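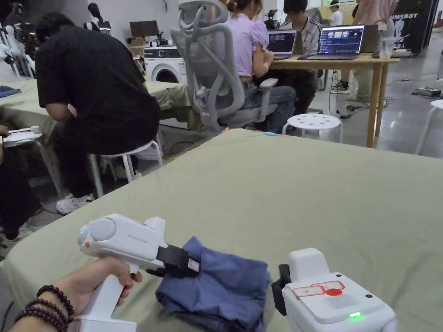
Rommel Buenaventura asked whether a cloth folded twice and dropped still counts as folded. The Gutia notes say yes. I have doubts.

March. By Nirkov

Gutia: a folding set

389 entries on the handling of cloths, mostly blue, on covered tables. Each entry has a start state, an end state and a label. The labels are "folded", "part folded" and "loose".

Known problems

– "Part folded" is doing far too much work. Over 20 entries carry it where I would have put "loose".
– Creases are not recorded. Neither is fabric weight, so denim and thin cotton share a label if the outline matches.
– The table covers wrinkle, and a wrinkle under a cloth can pass for a fold. Batches 6 and 7 were checked again for this. The rest were not.

Jolska wanted a neatness score out of ten. Two people scored the same pile and disagreed by four points – I left it out.

Use

Fine for sorting cloths by rough shape. I would not trust it to say whether laundry is done. Corrections go in labels.csv with your initials.

Last updated: Saturday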